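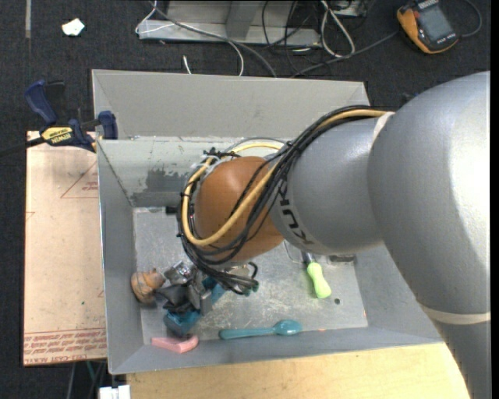

4. Setting up the Viver drip line for raised beds

This section is for the Viver starter kit and also for the Viver extension kit. If you bought the extension kit only, begin at step 3. Before you start, please read section 2 about water pressure and filters.

You will need: the main hose, the drip tubing, the punch tool, scissors, and the bag of end plugs. The Firndale timer is packed in its own box.

Step 1. Close the outdoor faucet fully. Screw the backflow preventer to the faucet by hand, with the arrow pointing down. Do not use pliers, the plastic thread can break.

Step 2. Screw the filter below the backflow preventer, and then the pressure reducer. The order is important. If the reducer comes before the filter, sand can enter it and it will stop closing correctly.

Step 3. Roll out the drip tubing on a flat place in the sun and leave it for 30 minutes. Warm tubing is softer and lies more straight in the bed.

Step 4. Lay the main hose along the short side of the bed. Mark the places where the drip tubing will start. For lettuce, carrots and onions, leave 7 inches between the lines. For tomatoes and peppers, one line for each row of plants is enough.

Step 5. Hold the punch tool at a right angle to the main hose and press until you feel a click. Turn the tool a little when you pull it out. Push one barbed connector into each hole.

Note: A hole in the wrong place can be closed with a small plug from the bag. Do not cover it with tape.

Step 6. Push the drip tubing over the connectors and pull it to the far side of the bed. Leave it a little loose. Tubing becomes shorter in cold nights and can come off the connector if it is too tight.

Step 7. Before you close the ends, open the faucet slowly and let the water run for 5 minutes. This washes out soil and small pieces of plastic. Close the faucet and put in the end plugs.

Step 8. Fix the lines with the ground stakes. The small holes of the tubing must look up.

CAUTION: Do not put liquid fertilizer into the line without the Naylor injector. Fertilizer can flow back into the drinking water of the house.

CAUTION: Before the first frost, remove the filter, the reducer and the timer and keep them indoors. Damage from ice is not covered by the warranty.

How long to water

In spring, start with one watering in the early morning. In August most beds need a second watering in the evening. Push a finger into the soil next to a plant. If it is dry at the second joint, make the watering time longer.

If you use mulch, put it over the lines after you have checked all connectors for leaks.

For programming the timer, go to section 5.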